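Handheld demonstration capture

Handheld demonstration capture is a way of gathering training examples for robot manipulation without a robot. A person carries a gripper fitted with cameras and does a household task with it, and the recordings are later used to train a policy meant to drive a robot arm. Supporters call the method cheap and natural. The first claim is easier to defend than the second.

Cloth is a favourite subject. It has no fixed shape, so a folding policy needs many examples, and homes are where the laundry is. The Heson collection, organised by Carla Khoury, lists 2,670 folding episodes recorded in lived-in rooms.
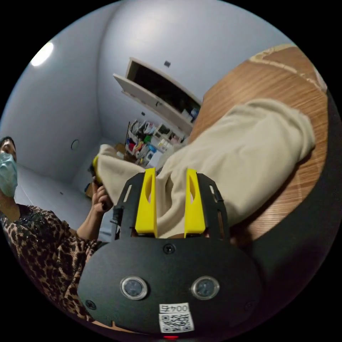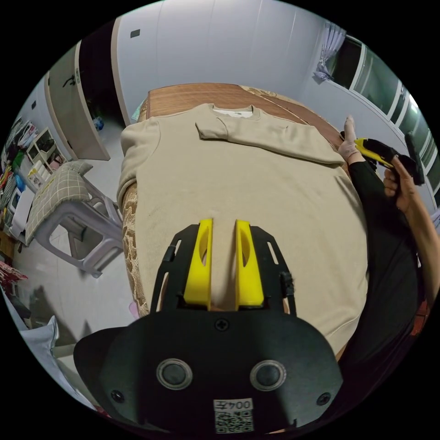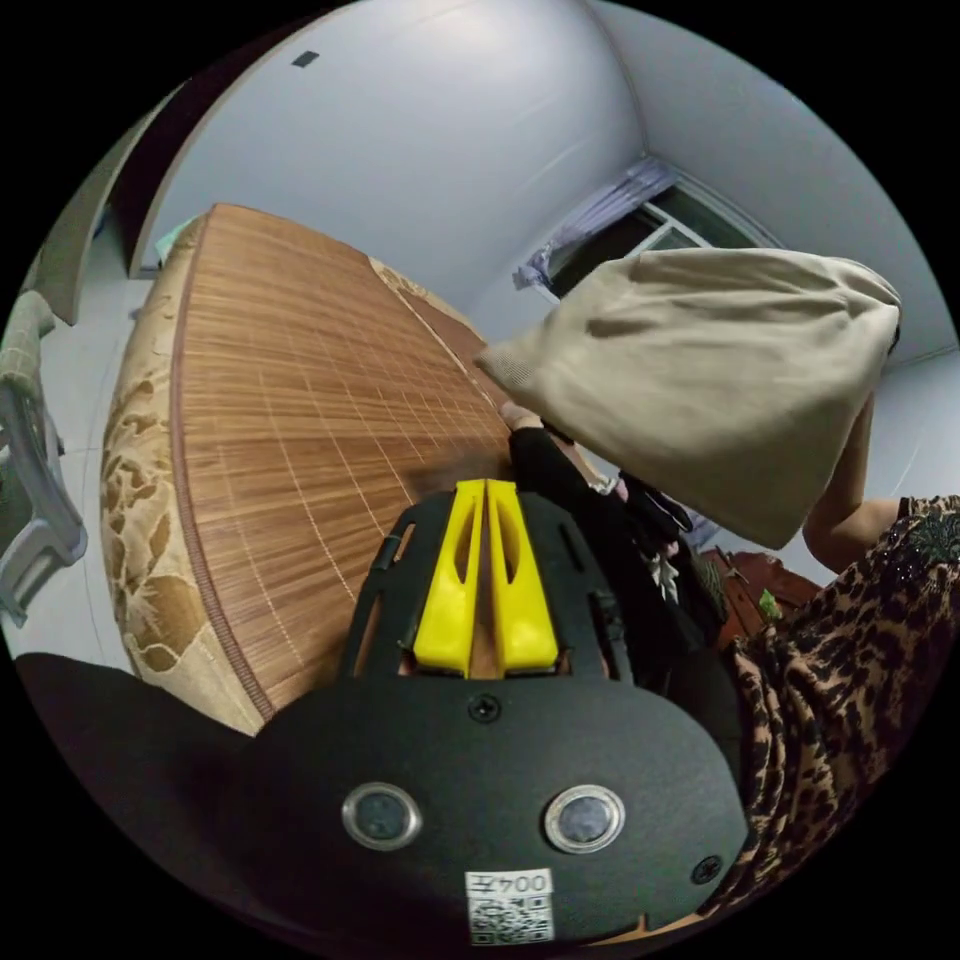
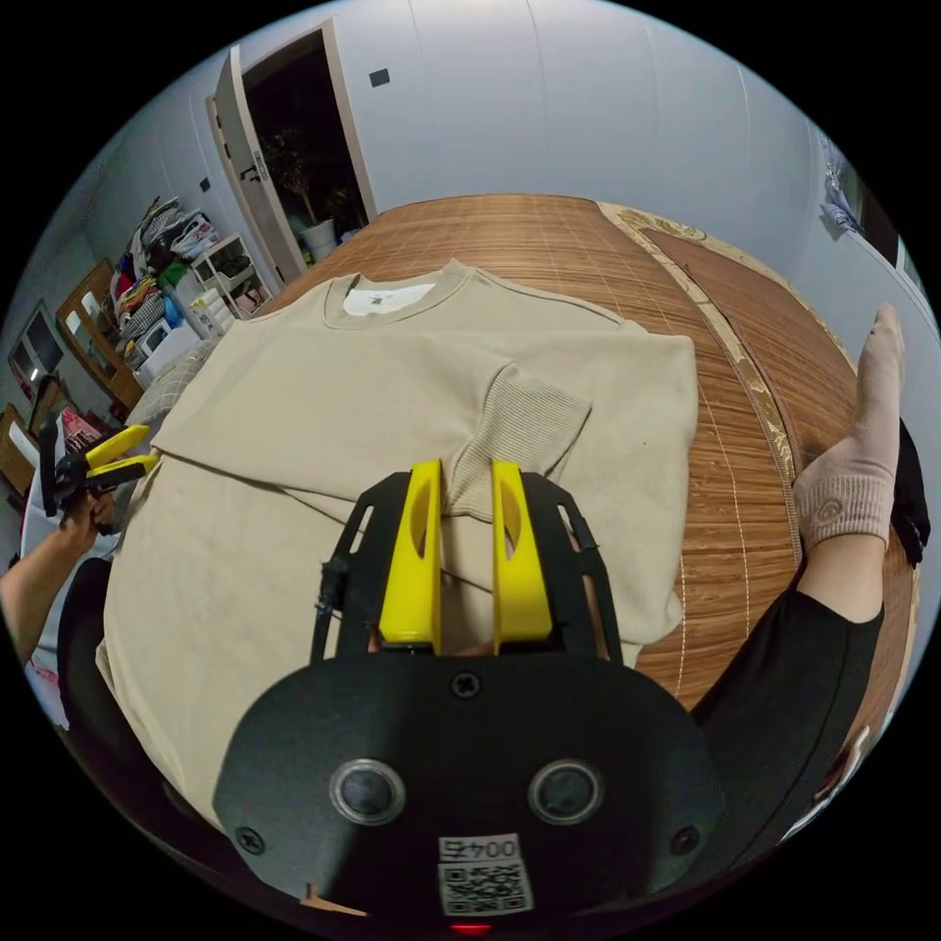 Beige cloth and handheld grippers with yellow fingers, in all four views.

Bilal Sayegh
Contributing editor, robotics and automation

Criticism

Episode counts are the figure most often quoted and probably the least useful. A collection of 4,000 episodes may contain a great deal of one garment, one bed and one pair of hands. Shadi Hourani, reviewing the Minard set, found that 60 consecutive episodes differed mainly in where the sleeve started out. Whether that counts as variety depends on who is selling the data.

A second objection concerns the operator. People plan a fold with their eyes, their memory and whatever hand is free, and a recording that keeps only the gripper's view and path leaves much of this out. Two-gripper capture narrows the gap, though the two streams must be aligned in time, and published notes are often vague on how that was done.

Failed attempts are commonly deleted. Princess Mangubat has argued that the dropped corners should stay in, labelled as such, as a policy trained on tidy folds has little to go on once the cloth slips. Soltar keeps its failures; Awwad does not say.

Evaluation remains thin. Heson's own trial used 9 garments, all of them sweatshirts, and no outside group has repeated it.

See also: Imitation learning; Teleoperation; Deformable object manipulation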